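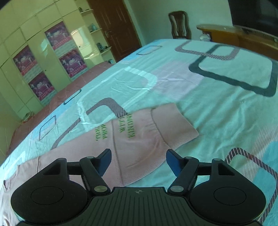

Asosero hand gripper over a folded pink garment, bedroom task, home trial.

Progress report to the Imivden fund
Review of the Asosero hand-held gripper kit for recording housework
Reporting month: February
Submitted 2 March 2020 by the review team, Amarasinghe Technical Services

1. Purpose of this report

The fund has asked us to judge if the Asosero kit, made by Getinen, is suitable to be bought for the larger recording programme next year. The kit is a gripper which a person holds and works by hand, with a camera fixed on it. The person does ordinary tasks at home and the recordings are later used to train robot arms. Our first report described the delivery and the training of the recorders. The present one covers the first full month of use in homes. It also contains one request for a decision, in section 7.

2. Work done in the month

We held 52 recording sessions. All of them took place in normal private homes, and the recorders used their own clothes, bedding and kitchen things. No furniture was moved for us. We asked for this because the earlier tests at the Getinen workshop were done on a clear white table, and we did not learn much from them.

Together the sessions gave 3314 recordings. After our check, 1957 of them were accepted. The aim agreed with the fund for this month was 1000 accepted recordings, so we are ahead of the plan in quantity. The share of rejected recordings is however higher than we expected, and we explain the causes in section 4.

The tasks in the month were these:
Picking up a folded garment from a bed and putting it on a pile
Unfolding and folding a small towel
Moving cups and bowls between a table and a shelf
Opening and closing a drawer by its handle

The drawer task started one week late, as the written instruction was not clear and we had to write it again.

3. How the gripper performs

The mechanical part is good. The two fingers move together through linkage arms, and they meet evenly. We did not have a broken arm or a lost pin in any session. The screws of one kit became loose after the second week and were tightened with the key from the box.

The pads on the finger tips are the part which we like most. They hold cotton well, also a single layer. With very smooth cloth, such as the lining of a jacket, the pad slides and the recorder has to try again. Getinen offers a softer pad for this case and two pairs have been sent to us. We have not tested them yet.

The weight is acceptable for a short session. After forty minutes most recorders told us that their wrist was tired. We now plan a pause after each half hour, and the number of badly made recordings at the end of the session has gone down.

The body is wide. On a bed or a table this makes no difficulty, but in a narrow drawer or between shelf boards the sides of the gripper touch the furniture before the fingers reach the object. We asked Getinen if a smaller body is planned. Their answer is that it is not planned for this model.

4. The camera and the view

The lens is very wide. It shows both fingers and the object between them, and at the same time a large part of the room. In the bedroom recording at the head of this report one can see the bed with its patterned sheet, and also the wardrobe, the door, a chair and the television at the far wall. Straight edges become curved in such a view. The software of the kit can correct this, and the correction worked in all files which we tried.

For the training of a robot the wide view is useful, as the position of the hand can be calculated from fixed things in the room. A corner of a wardrobe or a door gives the software good points to follow. When the recorder works over a plain sheet and holds the gripper low, such points are missing and the software loses its position. This was the most frequent cause of rejection in our check. A sheet with a bold print gave better results than a white one, and we have now put a sentence on this into the recorder guide.

The other causes, in order of frequency, were:
The recording was started too late, with the object already in the fingers
The light was too weak, mostly in evening sessions
A finger of the recorder covered the lens
The file was damaged when it was copied from the card

Strong light from the side of a bed or from a glossy surface can make a bright area in the picture. We were worried about this at the start, but few recordings were rejected for it.

5. Privacy in the homes

The same wide view has a cost. It takes in things which are not part of the task. Posters, photographs on a wall, letters on a desk and words printed on clothes can all be in the file. The agreement signed by the recorders says that they remove personal papers and family photographs before the session. Posters and printed clothes are allowed.

We have found that people forget this step in the bedroom more often than in the kitchen. From the third week the recorder therefore makes a slow turn with the camera before the first task, looks at the result on the telephone and removes what should not be seen. It takes two or three minutes. The recorders accepted it without complaint, and some said it should have been so from the beginning. We agree with them.

Getinen sells an extra service for blurring faces and text. It was tested on a small set of our files. Faces were handled well. Text was handled less well, above all when the letters were turned on their side or lay in the folds of a garment. We would not pay for the text part in its present state.

6. Support and documents from the supplier

Questions to Getinen by e-mail were answered within two working days, with one exception, when a question about spare batteries waited for nine days. The answers were correct and polite.

The printed manual is weak. The drawings are small and the order of the steps for calibration is different from the order shown in the software. Three of our recorders made the calibration wrongly in their first session for this reason. We wrote our own guide of four pages, with photographs, and Getinen has asked if they may use it. We have no objection, but we think that the fund should decide, as the work was paid by the fund.

Spare pads and one spare linkage arm are in the box. The card reader is not, and it had to be bought separately from our small equipment money.

7. Decision requested

We ask the fund to approve the test of the softer pads as an addition to the plan. It needs four extra sessions. The pads are free of charge, so the only cost is the time of the recorders, and this can be covered from the sessions which were cancelled in the first week. We would need the answer before the middle of the month, so that the same homes can be used again.

8. Difficulties and changes to the plan

Two homes left the trial, one because of a move and one without giving a reason. They were replaced from the waiting list.

The evening sessions will be stopped until we have tested a small lamp. It is probable that some recorders who work in the day will not be able to continue, and we are looking for others now.

The drawer task will be continued only with wide drawers. For the narrow ones we consider that the kit is not suitable, and this will be stated in the final assessment.

9. Present opinion

At this stage we would recommend the kit for soft objects and for work on open surfaces such as beds and tables. We cannot yet recommend it for closed spaces. The price is fair for the quality of the mechanical part, if the fund does not take the text blurring service and if Getinen corrects the manual before a larger order is made.

10. Next steps

Soft pad test, if approved
Lamp test in two bedrooms and one kitchen
Second check of the rejected files with the new version of the position software, which Getinen has promised to send
Visit to the Getinen workshop to discuss the manual and the battery supply

The table of sessions and the list of rejected files with their causes are sent separately, together with the four-page guide.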